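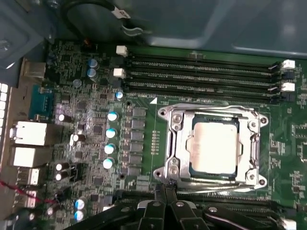
So my sister calls me at 10 at night and says the computer ate her novel. Ate it! All 37 chapters, gone, and she has a deadline in the morning with Tiltent, the only publisher that ever wrote back to her.

I drove over in my slippers (18 miles, two red lights I'd rather not discuss) and found her on the kitchen floor with the side off the old machine and a butter knife in her hand.

"Put that down," I said.

"I was looking for it," she said.

"For what?"

"Chapter nine. It's the good one."

I made toast, because I know toast better than I know computers. Then I plugged the thing back in and we sat there listening to the fan, and up came her desktop with that awful picture of Lake Tolar, and one folder, named "soup."

"Oh," she said. "I forgot I hid it from myself."

She read me chapter nine out loud right there on the floor. There's a woman in it who drives across town in her slippers. She wrote it last April, she swears, and I ate her toast and mine and asked what happens to the woman next.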